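# Demos by hand or by remote for a two-arm bin task?

**woledden_shed**

Hi all, long-time reader and first-time poster, so please bear with me! I've been helping out at a shared workshop in Clandville since June, and we're teaching a pair of arms to pick small parts and drop them into plastic bins. So far we've been doing it by grabbing the arm and walking it through the motion ourselves. It feels lovely and natural, but we have 100 demos now and the arm still hesitates right over the rim of the bin, as if it can't decide whether to go in or go home.

A friend says we should switch to remote control and start over. Before I throw away all those evenings, is that really the trouble? And how many demos do people usually end up with for something this simple?

---

**Stamatopoulos**

Oh, I feel for you, we went through the very same thing! Please don't delete anything yet. My first guess would be your own hands. When you guide an arm by holding it, your sleeves and fingers keep wandering into the wrist camera's view, and then on the day it has to work alone, none of that is there. Go back through your recordings and look only at the last second before the part drops. If there's a hand in most of them, you have your answer.

We moved to remote control for that reason and kept the bins where they were. It was slower at first (my early tries were so jerky I was embarrassed to save them), but after an afternoon or two you stop thinking about the controls. We recorded 400 in the end and kept 356. The rest were ones where the person driving stopped to think halfway through, and a pause like that gets learned right along with everything else. 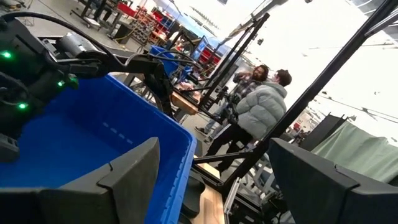

*Stamatopoulos*

The wrist view from our bench is the one I'd ask you to compare with yours. Both fingers show at the bottom, with the big blue bin right behind them and its rim running off at a slant. If your rim drops out of view just as you come over it, tilt the camera before you record anything else. And do have people moving about in the background now and then, the way they will be on any ordinary day - a perfectly still room makes for a fussy robot.

---

**tikby**

Remote, every time. Also check your gripper is closing all the way, ours wasn't.

---

**bench4_nights**

I'd go a little gentler than the others. Hand guiding is fine for getting the path right, and we still use it when somebody new comes in, as they get a feel for how the arm likes to bend. Try 4 starting spots for the part, record a small batch by remote from each one, and train on those alone before you mix in the old ones. If the dithering at the rim goes away, you'll know where it came from. Let us know how you get on!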